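The Broststead bookshelves - a gallery of sorts

September 18, 2019
Reading time: 4 minutes
Print this page | E-mail this to a friend

Well, we finally did it! After a whole summer of saying "we really must sort out the books", the back room at Broststead has had its shelves emptied, wiped down and started again from scratch. If you've been reading for a while you'll know the state of them. If you haven't, picture every paperback I've bought at a church fete going back to my student days, two deep, with more lying flat along the top and a bag for life of maps wedged in at the end.

I promised a gallery and I'm afraid it's a rather chatty one, so make a cup of tea.

The great emptying

Everything came off the shelves and went on to the carpet in heaps. My plan was to have a keep heap, a give away heap and a heap for things I'd borrowed and ought to take back (blush). By lunchtime the keep heap had spread under the desk and the give away heap had three cookery books and a bus timetable in it. My sister Annatjie Mokoena came over from Lerkosbridge to be strict with me. She held up each book and I was only allowed to say yes or no. No stories! It went much faster after that, although I did sneak a gardening annual back out when she went to put the kettle on.

Our grand total, for those who like that kind of thing, was 52 books to the charity shop and 100 kept for the back room. The rest have been spread about the house, mostly on the landing, where they look quite smart until you try to get past with the ironing board.

Washing down

I used a bowl of warm water with a tiny squirt of washing-up liquid and an old pillowcase torn into squares. Wring the cloth out really well, do the back first, then the sides, then the bit the books stand on. The corners want a cotton bud. I did mine with the radio on and the window open and gave it all until the next morning before anything went back, as I've had covers stick to a damp shelf before and it is heartbreaking.

A few of you asked about paint. I used Flondano satin in plain white when I last did these, and there was a third of a tin left in the shed for touching up the scuffs. It had a skin on it like a rice pudding but was perfectly good underneath.

The old bindings

I do have a soft spot for the older hardbacks, the ones with proper gold on the spine. They came to me from an aunt who never threw out a book in her life and I've been through all sorts of ways of keeping them. Upright, they lean. Packed in tight, you pull at the top of the spine to get one out and that's how they tear. So now they lie flat, the bigger one at the bottom where I've got two of a different size, and never more than a few to a pile. I dust them with a soft make-up brush, holding the book firmly shut so nothing works its way down between the pages. No polish, no damp cloth, nothing from a spray can.

I've left plenty of room around them too. The shelves are nice and deep and it was very tempting to start a second row behind, but that is exactly how we got into this mess.

First books back in: the burgundy one with all the gold on it, lying on top of its pale companion. I love those two colours together against the white. 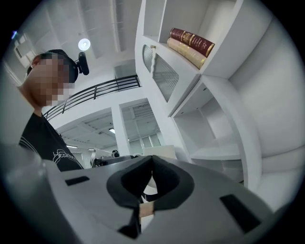 What's still to do

The lower shelves, mainly. I want the Tak boxes for the photographs and letters (the plain ones with the lift-off lids) but they only had the small size left, so that job will have to wait until November. The maps are still in their bag. Annatjie says the maps should go in the car and she is probably right, but the car is its own project.

I've also got to find somewhere for the atlas, a great slab of a thing that doesn't fit anywhere standing up. For now it's under the bed with the spare duvet.

Print this page | E-mail this to a friend

Comments (3)

Maureen P. wrote:
Lovely and bright! I keep my old ones flat as well. Do you have any trouble with silverfish? We get them every winter.

Tobyjug wrote:
Which charity shop takes hardbacks? Ours turned me away with two carrier bags.

The author replied:
Maureen - not so far, touch wood, but it's a dry room. Toby, the one by the station in Lerkosbridge took the lot, mornings only though.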